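3.2 Collecting the demonstrations

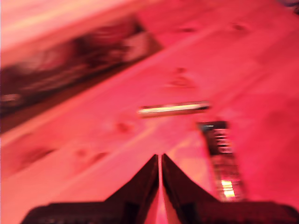 Figure 4. Wrist view during a demonstration on the wooden table, with both fingertips just short of a slender cylindrical object. Motion blur and the red-pink cast are left as recorded.

I'll go through our collection setup in some detail, partly because I always wish other people would, and partly because the choices we made at this stage ended up shaping everything in Section 4. All demonstrations were recorded at our Clanden lab between January and the end of the fall, using the Reinholz arm for remote control and a hand-guided mode (you grab the wrist and just push it around) for the rest. The final set has 300 demonstrations. Of these, 108 were hand-guided and the others were driven remotely.

The remote-control side runs on Clukard, our own little piece of software, which maps the motion of a handheld controller to the motion of the gripper. We started out with a one-to-one mapping and everybody hated it! Small hand tremors came straight through to the fingertips, and picking up anything thin turned into a guessing game. We scaled the motion down near the table surface and left it alone higher up, and the operators got comfortable with it in a session or two.

Thin objects are where I spent most of my time, so Figure 4 shows one of those approaches. The fingers are nearly together and the target lies along the table, just beyond the tips. From this viewpoint the fingers hide a fair bit of whatever is beside them — you can see the right one covering part of a dark rectangular object — and the operator has to work with that. Most people learned to come in a little high, look, and then drop down. A few preferred to slide in low along the wood, and we kept those demonstrations too, even though they look quite different in the data.

Blur deserves a paragraph of its own. Our first instinct was to throw out every blurred image, and I wrote a filter that did so. It was a bad filter. It removed the fast part of nearly every approach and kept long stretches where the operator was sitting still and thinking, so the policy trained on what was left learned to hesitate beautifully. We dropped the filter, kept the blurred images, and trimmed the pauses instead. Any stretch with no commanded motion for 200 consecutive control steps was shortened to a single step. Color got the same treatment: strong casts stay in, and we do no white balancing before training (we did try it, and went back and forth for weeks before giving up).

Hand-guided demonstrations were quicker to record and much smoother, but they came with their own headache. When a person is holding the wrist, their forearm tends to wander into view, and the policy is perfectly happy to treat a sleeve as a useful cue. We asked operators to hold the wrist from behind and re-recorded the ones where that didn't work out. I'd do this part differently next time, probably with a handle mounted further back.

After trimming, we cut each demonstration into short overlapping segments, which gave us 2530 segments for training. Each one pairs the wrist images with the gripper opening and the commanded motion. We don't label objects, and we don't tell the policy which item the operator had in mind. On a cluttered table that leaves some real ambiguity, and I come back to it in Section 5, where the same approach is repeated on the Candavstead tabletop tasks.

Operators were allowed to fail. If a grasp missed and the person recovered on their own, the whole attempt went into the set, miss included. Attempts that were simply abandoned were stored separately and are used only for the comparison in Section 4.3.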